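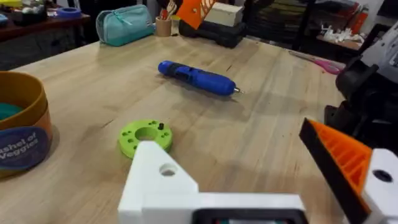
Dakdale Bench Robotics

Dakdale Bench Robotics is a student robotics program in the town of Dakdale. It is known mostly for the Clestis project, in which secondary students teach a single robot arm to carry out small assembly and tidying jobs on a workbench. The program was started by Hrefna Mikkelsen, a physics teacher who had earlier run an electronics club at the same school.

Contents
1 History
2 The Clestis project
3 Organization of the class
4 The Wostton meet
5 Reception
6 See also

History

The electronics club at Dakdale met on Sundays and built mostly radios and simple alarm circuits. Mikkelsen proposed to change its direction after a visit to the machine shop Bjarnason, where she saw an arm used for loading parts. The shop later gave the school a bench and a quantity of old hand tools, and one of its machinists taught the first group of students how to use them.

In the first year the students did not have an arm of their own. They wrote programs for a simulated one and made parts on the school's 3D printer, mainly in bright colours so that they would be easy to find again in the drawers. Many of these early parts are still in use as practice objects. The club became an elective class in the second year, and it has kept the Sunday meeting as an optional session for students who want more time with the equipment.

The Clestis project

Clestis is the name the students gave to the complete system of arm, gripper, cameras and software. The name has no official meaning. Earlier documents of the class write it in capital letters, but this spelling was dropped.

The system learns from demonstrations. A student guides the arm through a task by hand control while the cameras and the joint positions are recorded, and the recordings are then used to train a control program. One of the cameras is mounted close to the gripper and looks along the fingers, so it travels with the arm. For the task called "disc and driver", the class rules ask for 400 recorded demonstrations before training may begin. Of the demonstrations in the first set, 185 were rejected by the students themselves during review, mostly for hesitation or for a late start of the recording.

The task uses a 3D-printed disc with a ring of holes and a cordless electric screwdriver. Other things normally found on a school bench, such as scissors, pouches, cups and food containers, are left in place on purpose. Mikkelsen has written in the class handbook that a program trained on a cleared bench "will be a guest in our room and not a resident". The position of the disc is changed between recordings, and students are asked to rotate it as well.

Organization of the class

Students work in teams of 5. The roles are operator, recorder, reviewer, parts maker and writer, and they change every 2 weeks. The writer keeps the paper logbook, in which every stop of the arm must be entered with the cause, even when the cause is not known. The logbooks are kept in the school library and may be read there by anyone.

Assessment is based on the logbook and on a spoken defence at the end of term in December. The behaviour of the robot at the defence does not count toward the mark. This rule was disputed by some parents in the early years and has been kept unchanged.

Safety practice follows the rules of the school workshop, with some additions. Hair must be tied back, the operator must have a clear view of the whole bench, and a second student keeps a hand near the stop button whenever the arm is under program control.

The Wostton meet

The Wostton meet is a yearly gathering of school robotics groups, held in the sports hall at Wostton. Dakdale has taken part since it received its own arm. The meet has no ranking. Each group sets up its bench, shows one task and then exchanges one printed part with a neighbouring group, which must try to use it in its own task on the same afternoon. The most recent meet was held on Sunday, January 4, 2026.

Reception

The program has been described in the local paper as slow but thorough. Former students have mentioned the review work as the most tiring part of the course, and several of them have come back as helpers for the Sunday sessions. Criticism has been directed at the use of only one arm, which leaves long waiting times for the teams. A second arm has been discussed, but the workshop would need a new electrical circuit and a further bench.

See also

Learning from demonstration
Educational robotics
Robot end effector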